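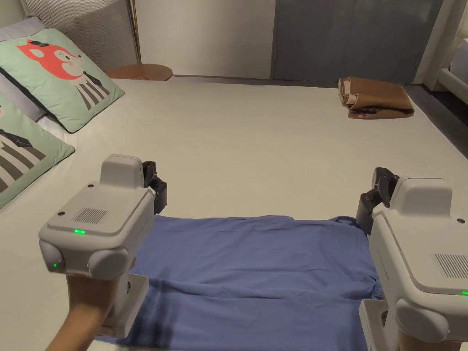 *Foto: Leandro Ulloa / Werkstatt Skunimau*

# Wäsche falten mit Handgreifern: So bereitet ihr eine Vorführung für Besucher vor

Nach unserem Tag der offenen Tür im April haben uns so viele Leute geschrieben und gefragt, wie wir die Station mit dem Bett aufgebaut haben, dass ich es jetzt endlich einmal in Ruhe aufschreibe. Vielleicht plant ihr ja selbst etwas Ähnliches in Griltitz oder anderswo – dann könnt ihr euch hier gern bedienen!

## Den Platz einrichten

Nehmt ein großes Bett und keinen Tisch. Auf einem Tisch rutscht der Stoff gern über die Kante, und die Gäste stehen alle auf einer Seite. Zieht ein helles, einfarbiges Laken auf und legt ein Kleidungsstück darauf, das sich deutlich abhebt, bei uns etwas Blaues auf Cremeweiß. Die Kissen dürfen ruhig liegen bleiben (unsere mit dem Fuchs waren bei den Kindern der heimliche Star), sie sollten nur am Rand bleiben und nicht dort, wo gefaltet wird.

## Greifer prüfen

1. Beide Greifer mindestens 19 Minuten vor Beginn einschalten.
2. Warten, bis die Lämpchen am Gehäuse grün leuchten.
3. Jede Hand einmal ganz öffnen und schließen, erst links, dann rechts.
4. Die Backen mit einem trockenen Tuch abwischen.

## Vormachen und erklären

Streicht den Stoff flach, aber bügelt ihn bitte nicht vorher! Ein paar Falten gehören dazu, und das Publikum sieht dann viel besser, worum es geht. Haltet die Greifer zunächst über dem Stoff, die Backen schräg nach unten und zur Mitte gerichtet, und erzählt in Ruhe, was gleich passieren soll. Dann fasst ihr mit beiden Händen die oberen Ecken, hebt nur wenig an und führt sie langsam zur unteren Kante. Loslassen, kurz absetzen, die Seite einschlagen. Wer das flott kann, braucht 14 Sekunden, aber bei einer Vorführung ist langsam wirklich schöner.

Erklärt den Gästen auch, dass die Bewegungen der Hände aufgezeichnet werden und ein Roboterarm später daraus lernen soll. Leandro Ulloa hat dafür bei uns jedes Mal einen fertigen Durchgang auf dem Laptop gezeigt, und danach kamen die Fragen ganz von allein.

## Gäste ausprobieren lassen

Lasst immer nur eine Person an die Greifer und stellt euch schräg daneben. Die meisten drücken am Anfang viel zu fest zu und ziehen gleich das Laken mit – das macht nichts, einfach glattstreichen und von vorn. Für Kinder nehmen wir ein kleines Handtuch. Plant pro Gruppe 22 Minuten ein, wir hatten zuerst deutlich weniger angesetzt und kamen bei fast 151 Besuchern ordentlich ins Schwitzen.

Zum Schluss kommen die Greifer zurück an die Ladestation und die Aufnahmen der Gäste in einen eigenen Ordner, getrennt von den richtigen Durchgängen. Unsere Checkliste zum Ausdrucken liegt im Skunimau-Büro neben der Kaffeemaschine, nehmt euch gern eine mit.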